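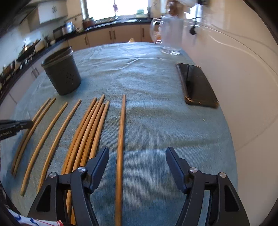
**Figure 1.** Chopsticks on a light blue ribbed cloth, five of them in a tight bundle.

### 3.2 What staff handbooks say about grievances

I began with the handbooks, partly as they were easy to get hold of and partly because I'm nosy about how firms talk to their own people. Ostwood and Nikton sent theirs within days; Bornham took until November (and then posted me two different editions!). I read 136 grievance clauses in all, and Sipho Masilela read the same lot separately so that we could argue over the odd ones.

We argued most about time limits. Ostwood's handbook gives a worker three weeks to raise a complaint but never says when the clock starts – the day of the event, or the day they hear of it? Sipho coded those clauses as "unclear" and I had them down as "strict", so we went back and redid the batch his way. 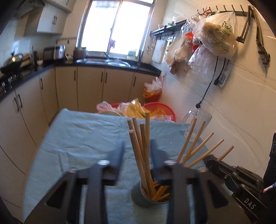 **Figure 2.** Pale blue cloth with shallow creases, kitchen table.

Length was a surprise to me. Nikton's grievance section runs to nearly 2000 words and still leaves out who hears an appeal, while Iordache manages the whole thing in 700, appeal included. I'd expected the longer ones to be kinder to the worker, and on our coding they weren't. Bornham's later edition also drops the right to bring a colleague to the first meeting, which I come back to in Section 4 along with the contract terms.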